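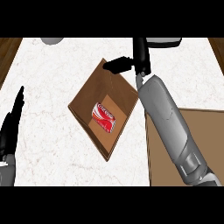
3.2 Sealing the stone top

Before you begin, wash the top with the Mala cleaner and let it dry for the night.

1. Shake the sealer bottle well. Open the window.
2. Put a small quantity on a soft cloth and spread it in straight lines.
3. Wait 40 minutes. Do not touch the surface in this time. 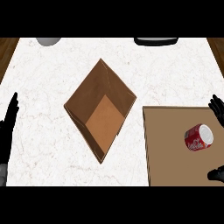

4. Wipe the rest of the sealer with a clean cloth. If some places stay sticky, wipe again with a little fresh sealer.

CAUTION: Never use vinegar or lemon on marble. The acid makes dull marks, and the sealer does not prevent them.

Note: For dark stone please order part 2558.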